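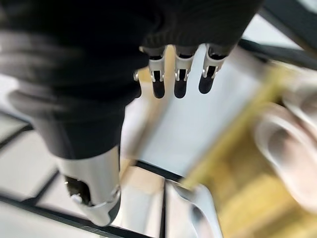

Jallura Tabletop Set: data card

By Nives Sanna
8 Oct 2025

Jallura is a set of short recordings of everyday work at a table: picking things up, setting them down, moving them to another spot. This card covers version 3. Earlier versions are no longer updated.

Contents

The set holds 251 recordings in 8 folders, one folder per activity. Each folder has a plain text file listing the items used and the order of the steps. Item names are lowercase, with hyphens for spaces.

Known gaps

Some views are close up and blurred by motion. They were kept. Small items can be hidden for part of a recording, so check the notes file before you label anything. Two folders still use the old item names from January.

Use

Free for teaching and research. Please cite the version number. Don't mix recordings from version 2 with this one, as the step lists were rewritten.

Corrections

Send the folder name and recording number to Nives Sanna.

Related
Titus: shelf and drawer set
Harries item list
Diditz labeling notes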